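Table Service, Handout 3
Serving coffee from a small tray
Hermine Leitner, Ernwood course, March group

Please read this handout before the practical hour and bring it with you. In the last lesson we spoke about the guest and the order. Now we come to the tray. One tray, one cup, one saucer, one napkin. It looks like very little, but most of the marks in the practical test are lost exactly at this point.

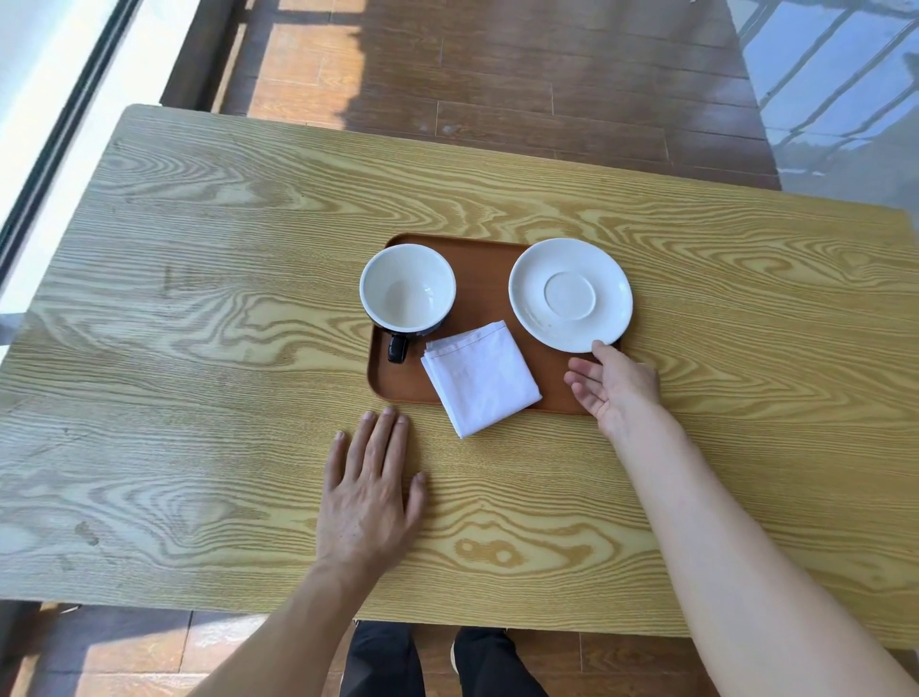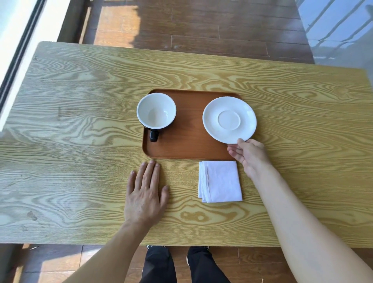
1. Words we use

Tray: the flat piece with a raised rim. We say "long side" and "short side" of the tray. The long side is toward you when you set it.
Saucer: the small plate under the cup. The ring in the middle is called the well. The foot of the cup must sit in the well and not on its edge.
Napkin: in this course always cloth, always folded before you begin. Paper is treated in Handout 6.
Handle position: we describe it like a clock, seen by the guest. "Handle at four" means to the right and a little toward the guest.

2. Before you set

Wash and dry your hands. Wipe the tray, also in the corners, where sugar likes to stay. Hold the saucer against the light and look at the rim. Small spots from the dishwasher are easy to miss on white porcelain. If you find one, polish with the dry cloth, do not scratch with the nail.

Look also inside the cup. A dark cup with a white inside shows every coffee line, and the guest will see it before you do.

3. The saucer

Take the saucer from the side, with the fingers under the rim and the thumb lying lightly on the edge. The thumb does not go into the well. Lift a little and put down. Please do not push the saucer over the tray, it makes an ugly noise and on a wooden tray it leaves gray lines with time.

No part of the saucer may hang over the tray when you walk. If there is not enough place, move the cup first and then the saucer. The free hand stays quiet on the table. Many students want to help with it, and so the sleeve goes into the cup.

4. The cup

Hold it by the handle or low on the outside, never at the lip. Set it in the well and turn it until the handle is at four. For a left-handed guest, handle at eight. If you carry more than 100 steps or up a stair, carry cup and saucer separately on the tray and join them at the table. This was the habit in the Roussel coffee house, where I learned, and I still find it the better way.

5. The napkin

Fold in half, then in half again, so you have a square. Press the edges with the flat hand. The closed corner shows to the guest. The napkin comes last, when cup and saucer already have their place, and it lies flat, fully on the tray or fully on the table. Both are accepted in the test, but half and half is not.

6. Practice in pairs

One person sets, the other one watches and says nothing until the end. Then change. Do the whole setting 6 times each. In the first 3 you may look in this paper, after that please put it away. Nearly 2 minutes is normal in the beginning and I do not take the time in this lesson.

The partner writes down: Where was the thumb? Did the saucer slide? Where is the handle? Is the napkin straight to the tray?

For next time: read the pages on milk and sugar, and bring a clean cloth of your own.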